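The pendulum proves less than its sellers claim
Valter Calado, 5/10/25

Vustelia's new dowsing manual runs to 478 pages and gives four to controls.
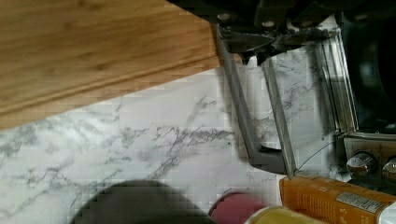
Dowsers read involuntary muscle movement, and the manual concedes this in January's preface. It then treats any pattern as a message. The grey veining in a white marble-patterned countertop branches too, and a willing reader will find a face in it. 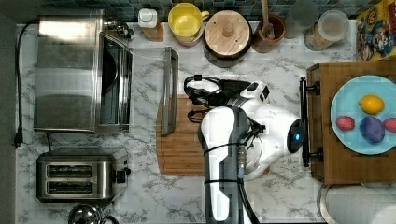

Jaime Caldeira's Gedcombe trial used 10 sealed envelopes and a blinded holder. The manual cites it without the blinding. 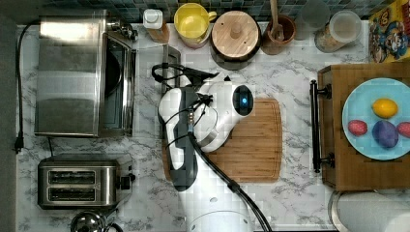 A second edition should print the protocol in full, misses included. Until then I would shelve it under memoir.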